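5. Pairing the Kemstead rider unit with a second helmet

1. Charge both units until the lamp goes out.
2. Switch both units off. Hold the main button for 5 seconds until the lamp flashes red and blue.
3. Press the volume key once on the rider unit.

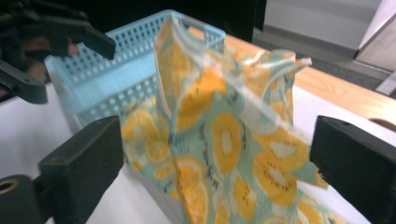 Page last changed: December, V. Meireles

4. Wait for the double tone. Pairing can take almost 2 minutes.

Note: Units with firmware below 42 must be updated first.

Caution: Do not pair while riding. Range falls behind walls and in tunnels; the limit in open ground is 265 m.

Print this page | E-mail this page
© Jevesgate | Contact | Back to top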